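News > Around Ditum > Making and mending

Search this site Enter keyword Go

Ditum's empty spools get a second life

30 Oct 2018

If you own a 3D printer you will know the problem. The plastic goes, the model gets finished, and you are left holding a big round spool that feels far too good to throw away. So most of us don't. They go in the cupboard, then on top of the cupboard, then in the garage. Now there is somewhere in Ditum to take them, and it's a lovely bit of local thinking.
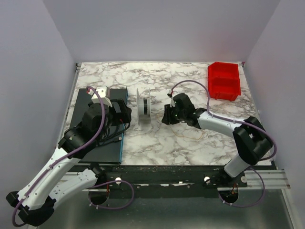
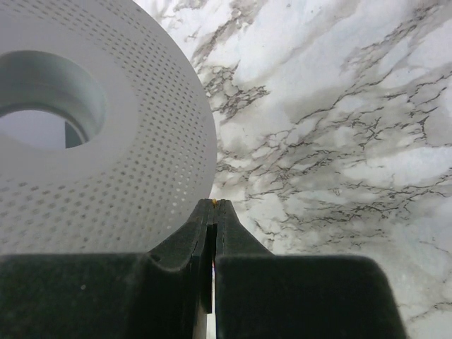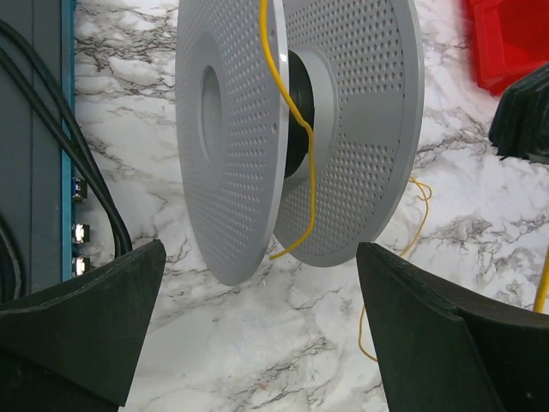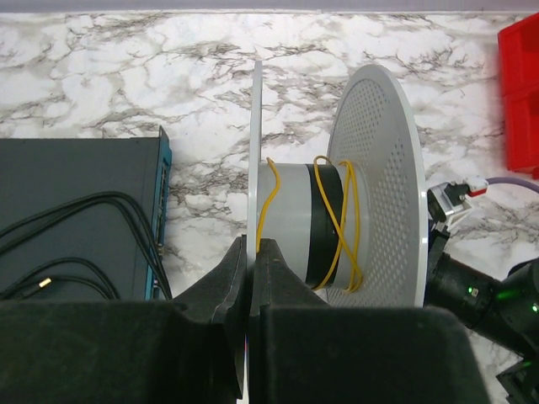

The scheme is called Fono and it has been running since August from the back of Clurkitz, the art and craft shop on Okoro Street. You hand in your old spools at the till, they are sorted by size and type of plastic, and anyone who can make use of one can take it away for nothing. In its first stretch it has taken in 300 of them, which is a great deal of plastic for a town this size, and it has already found homes for most.

Tobiloba Bassey started it after a clear-out at home. She had been printing plant pots and replacement knobs for years and had kept every spool, sure that they would come in handy. "I rang the council to ask which bin they went in and got three different answers," she told us. "Then I took a bag of them to Clurkitz to see if they wanted any for ribbon, and they took the lot! I walked home thinking, well, there must be other people with a bag like mine."

There were. The bin question really is a muddle, as it happens. Spools are made from all sorts of plastics and some are cardboard, and they don't all carry a mark to tell you which. A household recycling lorry isn't much help with something that shape either. Using them again as they are gets round all of that in one go.

And the uses! We spent a very happy hour in the shop looking through what people have brought back to show off. Ribbon and wool are the obvious ones, and the knitters have been quick off the mark, but there are also garden hose tidies, a cake stand, a set of little drawers that swing out from the middle of a spool like slices of pie, and a birthday clock with the numbers painted round the rim. The allotment society has been winding its string lines on them. One of the infant classes at the primary school turned theirs into a wheeled caterpillar that is now a bit too long to get through the classroom door, and they are extremely proud of it.

The biggest single order so far came from the Ditum Players, who asked for 37 spools for their winter show. Osaze Balogun is building the set and wanted something that could pass for the workings of an enormous mill. "I'd priced it up in timber and it was never going to happen," he said. "These are light, they're strong, they're properly round, and you can bolt them to a sheet of ply and turn them with a bit of rope. From row three you'd swear it was iron." He has sprayed them a rusty brown and hung them in a great wall at the back of the stage, and when he pulled the rope for us a good part of it began to turn. We may have clapped.

There is a practical side too. Some filament makers now sell their plastic as a bare coil with no spool at all, which is cheaper to post and means less waste, but you need something to put it on. Spools that come apart into two halves are best for this, and Fono keeps those on a shelf of their own near the door. If you have any, they are the ones most in demand, so please do dig them out.

Ms Bassey would also like to hear from anyone with cardboard spools. They don't get the same attention as the plastic ones, but they are easy to cut and paint, and the after-school art group at the library gets through them at a terrific rate. The group's next project is a fairground, with a big wheel made from the largest ones and a carousel underneath.

A few small requests from the shop if you are thinking of going along. Take off any leftover filament and keep it in a separate bag, as there is a box for that as well and the short lengths are handy for people with 3D pens. Peel off the label if it comes away easily, but don't worry if it won't. If you know what the spool is made of, write it on a bit of tape. Cracked ones are fine so long as there is nothing sharp sticking out. And please don't leave bags on the step overnight, however tempting it is, as the pavement there is narrow and the neighbours have been very patient.

Clurkitz has given over 11 shelves to the scheme, which used to hold picture frames, and the owners say they have no plans to ask for them back. There is talk of a second drop-off point on the other side of the river for people who find the hill hard going. Nothing is settled, though the bakery has said it could find room for a crate by the counter.

In the meantime there is a making afternoon coming up in the room above the shop, with glue, paint, scissors and as many spools as you can use. It is free, children are welcome with a grown-up, and Mr Balogun will be there with his drill for anyone who wants to try something that spins. There are places for 11 families and they are going fast, so put your name on the sheet by the till if you'd like one. Tea is provided. Wear something you don't mind getting paint on, as the rusty brown does not come out.

The Players' show opens before Christmas at the usual hall, and once it closes the whole mill wall will be taken down and handed back to Fono, ready for whoever wants it next.

Filed under: Local news, Reuse and recycling, Crafts, Things to do with children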